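The great cup cull, continued

So July was the month I finally went after the plastic cups! I'd been putting it off since we moved (Nantana kept asking, very sweetly, when she'd get her shelf back), and I was down to one last bag of odds and ends.

The mint green one stays. I love the color, it tapers nicely toward the bottom so it fits my hand, and the little rolled rim is kind to a sleepy morning mouth — I'm keeping the white CAMPUS basket too, holes and all.
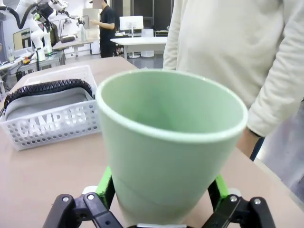 What went out the door

Two chipped mugs, a lidless travel thing and a 400 ml shaker I used once. Nantana has her shelf back.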